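## From the software bench: Kostance learns to wait its turn

Hello again from the back half of the building, where the kettle is on and the whiteboard has been wiped clean for the first time since winter. Lakshmi Shenoy here, filling the software column this month while Tiago Mendes catches up on the test rig (and on his sleep, I hope). I was asked for a short item, and those of you who have sat through my demos will know how that usually goes.

Most of you have heard us muttering about Kostance at lunch, so let me start there. Kostance is our motion planner for two arms working over the same patch of floor. It takes the target grasp for each arm, works out a path, and checks both paths against one another so that nobody's elbow ends up in anybody's wrist. The first version did this by planning the left arm, freezing the answer, and then planning the right arm around it. It was simple and it was safe, and it made the right arm behave like the youngest child at a buffet, forever hanging back until everyone else had finished.

The new version, which went onto the main branch in October, plans the two together in short slices of time. Each slice is 200 milliseconds long. At the start of a slice the planner looks at where both arms are, where both would like to be, and which of them has less room to change its mind. An arm that is holding something gets a bit of priority, and an arm that is holding something *and* is close to the floor gets a bit more. Tiago called this the "hot soup rule" in a code comment and I'm afraid the name has made its way into the config file, where it will probably outlive us both.

### What changed under the hood

I promised a few people I'd write this part down properly, so bear with me if you're only here for the news about the barbecue (it's in the next item along, and yes, there's a vegetarian option).

The old collision checker treated each gripper as one fat capsule. That was fine when the grippers were bare, but once we began bolting brackets on and running cables past them, the capsule had to keep growing to cover everything, and in the end it was so generous that the planner refused perfectly good grasps. We'd ask for something low and sideways and get back `NO_PATH`, with the arm sitting there looking innocent.

We now keep three separate shapes per end effector: one for the fingers, one for the bracket, and a floppy one for the cable. The cable shape is the one I'm fondest of. It isn't a real cable simulation, and I'd be embarrassed to show it to anyone who does those for a living. It's a bent tube that gets fatter the more the wrist turns away from its resting angle, which covers the loop swinging out without making us pay for it when the wrist is straight. The settings look like this now:

```
end_effector:
 fingers: tight
 bracket: tight
 cable:
 mode: swell
 max_wrist_turn: 90
slice_ms: 200
hot_soup_rule: true
```

If you have an old config lying about, please don't copy the single-capsule block into a new one. The loader will accept it without a murmur and you'll lose an afternoon. I've opened a ticket to have it complain loudly instead.

The other change is what happens to the thing being held. When the gripper closes, whatever it has hold of is supposed to become part of the arm as far as the planner is concerned. It always did, in theory. In practice the object was attached at the pose perception had guessed *before* the fingers closed, and fingers have a way of nudging things. A can lying on its side is a dreadful customer for this. It rolls a little, or it pivots, and suddenly the planner believes the end of it is somewhere it isn't.

So Kostance now asks Grallix for a second look after every grasp. Grallix (for the newer folks) is our perception service, and it used to take so long over a fresh pose estimate that a second look was out of the question. Tiago spent a good part of the spring trimming it. He crops the picture to the area near the fingers, skips the steps that only matter for a cluttered view, and gets an answer back in roughly 150 milliseconds, comfortably inside one slice. I was sceptical that we'd have room for it, and I've bought him the coffee I owed him.

### Cans and cups

Our favourite exercise at the moment is a humble one. You put a drink can and a plastic cup on the foam mat, one arm takes the can, and the other has to find its way to the cup while the first is still carrying on with its business nearby. It sounds like nothing at all, and my mother was politely baffled when I described it on the phone. But it has nearly everything we care about packed into a small space: a held object longer than the gripper is wide, an open rim you mustn't bump, and two arms that both have a reasonable claim on the same bit of air. 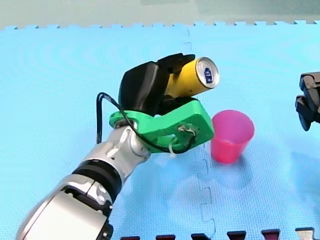
The trouble we're still chasing is what the two of us have been calling the doorway problem. You know how it is when you meet someone in a doorway, and you both step left, and then you both step right, and then you both laugh? The arms do that, minus the laughing. Both planners are being considerate, both see the other has given way, and both go forward at the same moment. With slices this short they can keep it up for quite a while, and it looks so charmingly human that it took me far too long to file it as a bug.

Tiago's fix is to make the priority sticky, so an arm that has been given the right of way keeps it for 2 slices before anyone can argue. Mine was a little random number, tossed whenever things were close. His is better. Mine made the logs impossible to replay, and replaying the logs is how we find anything in this place. His branch is up for review under the name `fletdale-sticky`, and if you have a spare half hour I'd be very grateful for another pair of eyes on the part where the priority is handed back. There's a case in there where an arm drops its goal while it still holds the right of way, and I'm not convinced we let go cleanly.

### Replaying your own runs

Speaking of logs, Chacko has had some love as well. It's the replay tool that lives in the `tools` folder, and I have a feeling half of you didn't know it was there. You point it at a run and it draws both arms, all the collision shapes and the planner's chosen priority, slice by slice, so you can scrub back and forth with the arrow keys. Since the last newsletter it can also:

- show the held object at the old pose and the corrected pose, one in outline and one filled in
- jump straight to any slice where the priority changed hands
- run the same log through a different config, which is marvellous for settling arguments

The colours are my doing and I've had feedback. If you find the orange and the other orange hard to tell apart, there's a `--palette plain` option, and I'll make it the default as soon as I've got through the review queue.

A small favour to ask while I have you. When you save a run that went strangely, please write a line in the notes field about what you were hoping the arms would do. The logs tell us what the planner thought it was up to, down to the last joint, but they can't tell us you were trying to set the can down beside the cup and would have been happy with either side. I've spent whole mornings chasing behaviour that someone had wanted all along. Even "seemed slow near the cup" is a help.

The next job on the list is handing an object from one arm to the other, where for a moment both of them are holding it and the hot soup rule has no idea whom to favour. We've got a sketch of it on the whiteboard (which is why it's been wiped), and we'd love company. Tiago and I are usually at the bench from 2 o'clock onwards, so wander down, bring your mug, and have a go at the arrow keys.

*Lakshmi*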